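Seed swap news from Olton

Well, the strawberry beds are in! I spent most of the afternoon on my knees next to Florante Mercado, and we got 45 runners planted before my back gave out — the rest are going in pots.
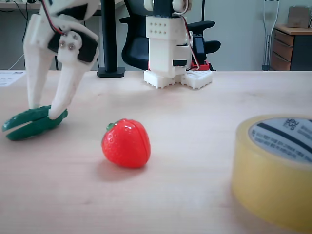 When should you pinch off the first flowers? For the first 6 weeks after planting, so the roots get a proper start.

Cherry Mae Ocampo still has spare straw if you need mulch (bring your own bag, please). I'm already dreaming about jam for the June table!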